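Sundudley Home Forum > Kitchen and Dining > Refinishing a dark table, oil or poly?

lmatei
Posted Tue 14 January
I have a dining table I stripped over the holidays and stained dark walnut. Now I need a top coat. My wife wants something that doesn't look like plastic. I was going to use Saha hardwax oil since the store in Prendale carries it, but the guy at the counter told me to go with oil-based poly because we have kids. Table gets used three times a day plus homework. What would you do?

prendale_tariq
Poly. Three thin coats, sand lightly between them with 320, done. I did ours nine years ago and it still looks fine. Oil on a kitchen table means you'll be redoing it every year.

consuelof
I disagree. I have hardwax oil on mine and I touch it up once a year, in June when I can open the windows. It takes an evening. When poly gets a deep scratch you can't fix just that spot, you have to sand the whole top.

prendale_tariq
You can fix a spot if you know how to feather it in. Most people give up too early.

consuelof
Most people are the ones asking here.

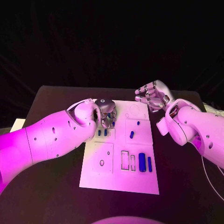 How long should a dark stain dry before the first coat goes on?
At least 24 hours for an oil-based stain, and two or three days if the room is cold or damp. Rub it with a clean white rag first. If color comes off, wait another day.

adelino_r
Agree with the rag test. I skipped it once and dragged stain all over the top with the brush. Had to strip it again.

Also check what the stain is before you pick the finish. Some hardwax oils won't soak in over a heavy pigment stain and they stay gummy. The can usually says. Stovex has a tinted oil that does color and finish together, but that's no use to you now that it's stained.

lmatei
It's an oil stain, two coats, wiped off after 15 minutes each. Been drying since Friday. Rag came up clean this morning.

prendale_tariq
Then you're ready for poly. Get satin. Gloss on a dark top shows every crumb and fingerprint.

consuelof
Satin or matte, on that we agree. I'd still do a test patch of each on the underside. Set a wet glass on both overnight and see which one you can live with.

adelino_r
Do the test patch. And whichever one you pick, lay the oily rags out flat outside to dry. Don't ball them up in the trash, they can catch fire on their own.

lmatei
OK, I'll do both patches tonight and put a glass on them once they've cured. How long before I can do that with the oil?

consuelof
Mine said a week to full cure. Read your can, they're not all the same.

prendale_tariq
Poly is close to a month for full cure, to be fair. You can eat on it sooner, just no tablecloth and no hot dishes.

lmatei
A month is a long time with two kids. I'll post back when I've picked one.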